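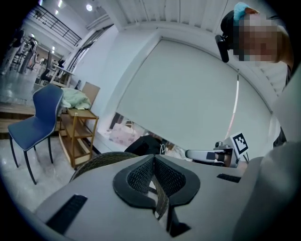 Pale gray-green roller blind, recess fitted, front room at Undevside

About Jurkham

By Eylül Dağdelen, October

Jurkham measures, makes and hangs roller blinds for homes, offices and schools. We started with 2 people and a cutting table, and last year we hung a little over 700 blinds, most of them wider than a standard window.

Large openings are the bulk of our work. A wide blind needs a stiffer tube and brackets set dead level, or the fabric tracks to one side as it rolls. We measure every recess at the top, middle and bottom and cut to the smallest figure. Customers choose how far down the blind should stop.

Our fabrics come from Venkataraman, mostly in pale grays and greens that sit well against white walls. Swatches are free. The workshop is on the ground floor of the Cikix building, and the front room is open for visits from 9 to 4. Please bring your measurements if you have them, in inches.

Last updated: October

Contact | © Jurkham | Back to top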